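Frequently Asked Questions

Brotura Wash & Fold, Nendton
Last updated 7/4/25

Orders and drop-off

Do I need an account to use wash and fold?

No. You can walk in with a bag and fill out a card at the counter. An account is only needed for pickup and delivery, or if you want your washing preferences saved for next time.

Is there a minimum order?

The minimum is 12 pounds for wash and fold. Smaller loads are accepted but are charged at the 12-pound rate. There is no minimum for single items such as comforters, which are priced by the piece.

When do I need to drop off to get my laundry back the same day?

Before 9 a.m., Monday through Friday. Same-day orders are ready at 7 p.m. Anything dropped off later is ready the following business day. We do not offer same-day service on weekends or on bedding.

What should I bring my clothes in?

Any bag that closes. Please put your name and phone number on it. Plastic garbage bags are fine for drop-off, but we return clean laundry in our own bags, which you can keep and reuse.

Washing

Do you mix my laundry with other people's?

No. Every order is washed and dried by itself, and the order tag stays with the load from the counter to the shelf.

Do you sort by color?

Yes, into lights and darks. If you have a new item that may bleed, such as dark jeans or a red towel, put it in a separate bag and tell us. We do not pay for color transfer from items we were not told about.

What detergent do you use?

The standard detergent is unscented. A scented one is available at no extra charge. You can also bring your own, in the original container, and we will use it for your order only. Fabric softener is left out unless you ask for it.

Can you remove stains?

We treat stains that you point out, using a general spot cleaner. Old stains and stains that have already been through a dryer often stay. Please mark the spot with a piece of masking tape or a safety pin so it can be found.

What do you not accept?

Leather, suede, fur, silk, anything labeled dry clean only, and anything soaked in gasoline, paint or motor oil. Items with a lot of pet hair are accepted for an extra $7 per load.

Folding and hanging

How are clothes folded?

Shirts are folded in thirds with the sleeves in, pants are folded in half and then in thirds, and towels are folded to fit a standard shelf. Socks are paired where we can find the pair. Underwear is folded flat and stacked.

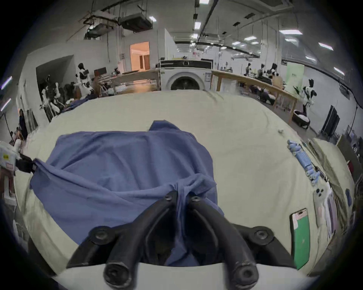
Can I ask for a different fold?

Yes. Write it on the card or add it to your account under Preferences. Common requests are rolled T-shirts, towels folded lengthwise, and children's clothes kept in separate stacks. There is no charge for this.

Do you hang shirts?

Up to 2 shirts per order are hung free of charge. After that there is a small fee per hanger. We do not iron or press. Customers who need pressing can ask at Ljungberg Tailoring next door, which is a separate business.

Pickup and delivery

Where do you deliver?

Anywhere inside the Nendton city limits. Route days depend on your street. Enter your address when you sign up and the available days will be shown.

Do I have to be home?

No. You can leave the bag on a porch or with a front desk. We are not responsible for bags left outside after delivery.

How do I track an order?

Orders are tracked through Codeo. You will get a text when your bag is weighed and another when it is ready. If you do not want texts, turn them off in your account and we will email instead.

Payment and problems

How do I pay?

Cash or card at the counter, card only for delivery. Business accounts are billed once a month. New business accounts reopen in September.

Something is missing or damaged. What do I do?

Call or come in within 7 days and bring the order tag. Most missing items are single socks and small pieces that stuck inside a sleeve or pillowcase, so please check there first. Claims are limited to $500 per order. Send written claims to Embla Boström, store manager, at the shop address.

How long will you hold my laundry?

We keep finished orders for 60 days. After that, unclaimed items are donated.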